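Roboter in der Kantinenküche, was bleibt für uns?

Tuva Aasen
Hallo zusammen, bei uns in der Kantine (400 Essen am Tag) soll ab März ein Greifarm von Plirkia mithelfen. Hat das schon jemand? Ich hab ehrlich gesagt etwas Bammel um meine Stunden.

Sixten Lie
Kommt drauf an.

Gudrun Isaksson
Wir haben so was seit sechs Monaten! Stunden hat keiner verloren, aber meine Arbeit ist anders: weniger schleppen, mehr planen, und jeden neuen Ablauf schauen wir uns erst am Bildschirm an. Lass dir das unbedingt zeigen und red mit, wo was liegt – ich hab da viel gemeckert :-) 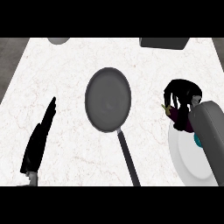 Simulation: Pfanne in der Mitte, Messer links, rechts der Greifer am Teller mit der Aubergine

Frag auch gleich, wer die Schulung bezahlt, bei uns lief die erst nach Feierabend.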